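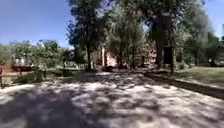
ペストデール園の散歩道まわり、問い合わせが多いものをまとめました。電話だと毎回同じ話になるのでまずここを見てください。急いで書いたので抜けがあるかも。気づいた人は受付まで。いちばん多いのが「足元どんな感じ?」で、並木の下の道は舗装なし、白っぽい砂地です。右手に低い暗い色の縁石、その向こうが芝生。奥に赤茶のレンガの建物が見えたら方向は合ってます。更新 24/5/17、担当マタル。

■ 道のこと

どんな靴がいいですか

スニーカーで十分。サンダルは砂が入ります、まちがいなく入る。白い靴で来て帰りにがっかりしてる人を毎年見る。ヒールは無理とは言わないけど、縁石の手前が柔らかいことがあるので、式典の日などは履き替えを持ってきてください。玄関に長いベンチあり、そこで履き替え可。

ベビーカーは通れますか

通れます。タイヤが小さい折りたたみ式だと重いです。特に芝生側に寄ると前輪が横を向く。道の真ん中を行くのが楽。芝生は道より少しだけ高いので、縁石を越えるときは前輪を持ち上げて。無理に押すと荷物が落ちます。

車いすは

自走の方はちょっと大変、という声をいただいてます。付き添いの方がいれば大丈夫なことが多い。雨のあとは避けたほうが無難。心配なら前日までに電話を。レンガの建物の裏から回る平らなルートがあるので、そちらを案内します。裏の門はふだん鍵がかかっていて、当日いきなりだと鍵を持ってる者がいない時があります。

自転車

押してください。乗るのはだめ。子ども用の補助輪付きはOK。キックボードもだめです(車輪が砂に取られて前に飛びます、去年あった)。

舗装の予定は?

ないです。アンケートを取ったら96通返ってきて、「このまま」が多かった。とはいえ深い穴は埋めます。穴を見つけたら場所を教えてください、「大きい木のそば」だと全部大きい木なので、できればもう少しくわしく。

砂ぼこりがひどい日がある

あります。乾いて風のある日。開園前に水をまいてますが昼には戻る。コンタクトの方は目薬を。洗濯物のことで隣の通りの方からもご連絡いただいてて、まく回数を増やす相談をしてるところです。

雨の日は閉まりますか

小雨なら開いてます。強い雨のときは道だけ閉鎖、建物側は開いてる。閉鎖の掲示は入口に出します。上がってから水が引くまで半日みてください。

■ 日陰と暑さ

日陰はありますか

並木の下はずっと葉がかぶさってるので、晴れた昼でもまだらに影が落ちます。途中に日がまともに当たる明るいところがあって、そこだけ暑い。日傘より帽子のほうが便利、枝の低いところで傘がひっかかる。

写真を撮るならどの時間?

よく聞かれるけど好みです。昼は光と影の差がきつくて顔がまだらになる。人を撮るなら影の中にしっかり入ってもらうか、夕方。道だけ撮るなら昼のまだら模様のほうがおもしろい、と園芸担当のオマル・トワルは言ってます。マタルは朝派。

三脚は使えますか

芝生の上ならどうぞ。道の真ん中は通る人がいるのでやめてください。婚礼の前撮りなど衣装の方は申込書を。用紙は受付。

飲み物は買えますか

建物の入口に自販機が2台。夏はお茶から売り切れます。水筒持参をすすめます。水道の蛇口は手洗い用。 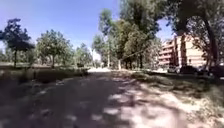
水筒を忘れて奥まで行ってから戻るのはけっこうしんどいので、歩き出す前に確認を。道はゆるく曲がっていて、先のほうで急に明るくなります。そこを出ると日陰がぐっと減る。小さいお子さん連れの方はその手前で一回休むのがちょうどいいと思います。

どこで折り返せばいいですか

決まりなし。疲れたところで。ベビーカーの方は明るくひらけた所まで行って戻る人が多いです。犬の散歩の方はもっと先まで。

■ 芝生のこと

入っていいですか

はい。ロープが張ってある区画だけ養生中。ロープがないところは座っても寝ても可。

芝が黄色いけど枯れてる?

場所によります。日が当たり続けるところは緑が抜けて黄色っぽくなる。踏まれるところも。トワルいわく、根が生きてれば戻る、引っぱって抜けなければ大丈夫、とのこと。だからといって引っぱって試すのはご遠慮ください……。水やりは朝のうち。木の下は芝がもともと薄いので、あれは病気ではないです。

レジャーシート・テント

シートはOK。日よけテントは小さいもののみ、ペグは打たないで重しで。木の幹にひもを結ぶのは禁止。ハンモックもだめ。毎年聞かれるので先に書いておきます。

火気

だめです。バーベキュー、花火、カセットコンロぜんぶ。お湯がいるなら魔法綶で。

ボール遊び

柔らかいボールなら。道のほうに転がったら歩いてる人を先に通してから取りに行ってください。硬球、ゴルフの練習、不可。

犬

リードつけて。伸びるタイプは短く固定してほしいです。フンは持ち帰り。砂の上だからといって埋めないでください、掃除のとき出てきます。

■ 木のこと

何の木ですか

いろいろ混ざってます。植えた当時の台帳が途中までしか残ってなくて、わかる分から名札を作り直し中。製作はデラー工房さんにお願いしてます。名前がはっきりしないものは無理につけません。詳しい方、葉っぱの写真を受付のメールに送ってもらえると助かります。送るときは撮った場所も一緒に。

枝が落ちてきたことは

細い枝は落ちます。風の翌日は多め。太いものは点検で見つけたら先に切ってます。点検は業者のジャシクさんと回ってて、気になる木には幹に目印のテープを巻く。テープが巻いてある木の下には荷物を置かないで。テープははがさないで。

落ち葉や実は拾っていい?

落ちてるものはどうぞ。枝を折る、葉をむしる、はだめ。学校の工作でたくさん要る場合は先に言ってもらえたら掃き集めた分をとっておけます。袋は持参で。

剪定はいつ

12月。その間は道の片側だけ通す日があります。日程は業者さんの都合で動くので、入口の掲示とこのページの両方に出すつもり。どっちかが遅れたらごめんなさい、掲示のほうが早いはずです。音が大きいので、お昼寝の時間をねらって来てた方はその週は避けたほうが。

毛虫

春先から出ます。肌が弱い方は長袖。木の幹にもたれない。首にタオル巻いとくと安心です。もし触ってしまったらこすらず流水で流して、腫れたら病院へ。受付に救急箱はありますが薬は出せません。

■ 団体・行事

団体は予約いりますか

16人以上で来るときは予約を。それより少なければそのままどうぞ。受付は6日前まで。遅れても空いてれば入れますが、昼食場所の取り置きはできなくなります。

ガイドはつきますか

ガネム散歩会さんが案内を引き受けてくれてます。無料。歩くペースはかなりゆっくり、途中で鳥が出ると止まります。急いでる団体さんはガイドなしのほうがいいかも。申し込みは団体予約のときに一緒に。

雨で中止にしたい

当日の朝に電話一本でOK。キャンセル料なし。留守電でも受けます、団体名を最初に言ってください。名前が入ってない留守電がほんとに多い。

荷物を置く場所

レンガの建物の中の小部屋を貸せます。鍵は代表の方に一つだけ。貴重品は持って歩いてください。

運動会の練習に使いたい

道での全力走はお断りしてます。砂で滑ります、曲がりのところで転んだ子がいて。芝生での準備体操やリレーのバトンの練習くらいなら予約のとき相談してください。笛は短めに。

■ その他

入園料

無料です。

駐車場

建物の北側。狭い。満車のときは道路で待たないで一度回ってきてください。バスは事前連絡、切り返しできる場所が限られます。

ゴミ箱

園内のゴミは基本持ち帰り。お弁当の容器を置いていかれるとカラスが散らかして、翌朝それを拾うところから一日が始まります。お願いします。

トイレ

建物の中、入って左。外から直接入れる扉もあるけど夕方に閉まります。おむつ台は中のほうだけ。

忘れ物

受付で預かってます。帽子、水筒、片方だけの子どもの靴下がとても多い。電話のときは色と、だいたいどのへんにいたかを。「芝生」だけだと広いので、道の縁石のそばとか、木の下とか、ひとこと足してもらえると探しやすいです。傘は柄の形も教えて下さい。

落とした指輪を探したい、金属探知機は?

砂地は踏むとすぐ埋まるので、落としたと思ったらその場で動かないで連絡を。探知機の貸し出しはないです。持ち込みは受付に一声かけてから。掘ったら戻す。

ベンチを増やしてほしい

要望多いです。候補の場所は出てます、日陰で、道をふさがなくて、根を傷めないところ。これが意外とない。決まりしだい載せます。

このページに載ってないことは

受付に電話かメール。マタルが出ます。園内作業で出てるときは折り返し。木と芝の質問はトワルに回すので返事まで少し時間をくだい。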